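Section 3: Setting Up Your Tanui Shoe Care Kit at Home

If you've come straight from Section 2, you already have the tray, the two brushes and the little tins laid out, and you've checked nothing rattled open in the mail. Good. Now we get to the part I like best, which is putting it all somewhere you'll really use it. I kept my first kit on top of the wardrobe for a whole winter and polished exactly one pair of shoes, so please don't do what I did!

Set aside an evening for this. I usually start after supper, with the radio on and a mug well out of elbow range.

3.1 Pick your spot

1. Find a flat surface near a window or a decent lamp. You want light coming from the side, so the scuffs show up.

2. Lay down newspaper or an old sheet. Wax gets into wood grain and it stays there (ask me about my mother's sideboard, or better still don't).

3. Open a window if you're going to use the Druvar cleaner. It smells like a hardware store, and in a small room it'll give you a headache.

Caution: Keep the tins away from radiators, stoves and candles. The wax goes soft very quickly, and the cleaner should never be anywhere near a flame. Keep the lot up high if you have small kids or a nosy dog.

3.2 Put the tray together

4. Slide the two long sides into the base until they click. They go in with the notches facing up. I've done it the other way around more than once and the divider won't sit down, so if yours is wobbling, look there first.

5. Drop in the divider. The wide side is for brushes, the narrow side is for tins.

6. Press the four rubber feet onto the underside. Push hard and hold each one for a slow breath or two.

Note: Older trays came with screw-in feet. Euan Moffat, who looks after our spare parts shelf, still has a few sets left, so write in if yours has lost one.

3.3 Get the brushes ready

New brushes shed. It's normal, and it's a nuisance if it happens on a freshly waxed toe, so get it out of the way now.

7. Hold each brush bristles down over the trash and run your thumb back and forth through it.

8. Comb through with an old fork until you stop seeing loose hairs.

9. Mark one brush for dark polish and one for light. I write on the handle with a marker. Once a brush has had black in it, it's a black brush forever, and no amount of dish soap will change its mind.

3.4 Your first clean and polish

Start with an old pair you're not too fond of. Really! Your hands need to learn how much wax is enough, and everyone uses too much the first time.

10. Take the laces out. Yes, every time. You can't get at the tongue otherwise.

11. Brush off the dry dirt, paying attention to the seam where the upper meets the sole.

12. Wipe the leather with a barely damp cloth and leave it until it feels dry to the back of your hand.

13. Put a small dab of the Staseo cream on a soft cloth, less than you think, and work it in with little circles. Go over the toe and heel last.

14. Wait. Go and do something else for a bit. The cream needs to sink in before you brush it, and if you rush this you'll just be pushing it around.

15. Brush briskly, with long light strokes. You'll hear the sound change from a drag to a kind of whisper, and that's when the shine starts coming up.

16. If you want more gloss, add a thin layer of wax and buff it with a clean cloth.

Caution: Don't use wax on suede or nubuck. Use the dry brush only. Fraser Rennie from our workshop fixes a lot of leather for people, and even he can't do much with waxed suede.

3.5 Putting shoes away

I pack away my good shoes in March, when the boots finally go back in the closet and everything needs a shuffle anyway. A soft cloth around each shoe keeps the dust off and stops the pair from rubbing against each other. An old T-shirt or a piece of fleece does fine.

17. Let the shoes rest overnight after polishing. Fresh wax picks up lint like nobody's business.

18. Stuff the toes loosely with plain paper, or use shoe trees if you have them.

19. Lay the shoe on the cloth at a slant, with the toe toward one corner.

20. Roll it up snugly, then give the loose end a twist. Don't pull it tight enough to crease the leather.

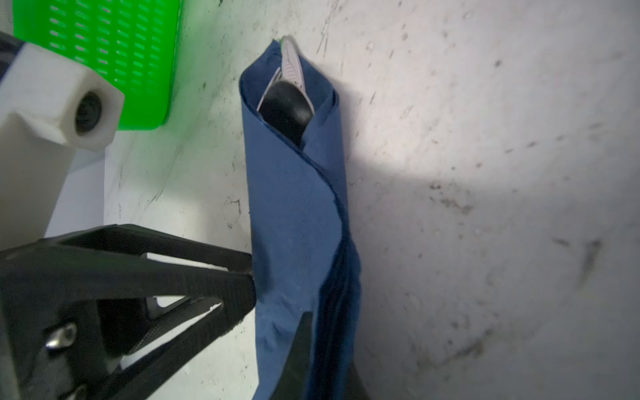
Fig. 3-1. Blue cloth, rolled and twisted, with glossy black just showing at the top.

21. Put the bundles side by side in a box with some air holes. Skip plastic bags, which trap damp.

Note: If you live somewhere humid, peek in on them every few weeks. A bit of white bloom on the surface is often just wax, and it'll brush off. If it's fuzzy or smells musty, wipe it down outdoors and let the shoe air well before it goes back in.

3.6 Ordering more supplies

Cream, wax and spare cloths all come from our Turkport shop. Quote part number 510 for the cloths and 1000 for the standard refill set, and put your tray color in the notes box if you need a new divider. Ruaridh Semple packs the orders in the mornings, so anything you send in before lunch will probably wait until the next day.

Section 4 covers boots, including what to do about salt stains.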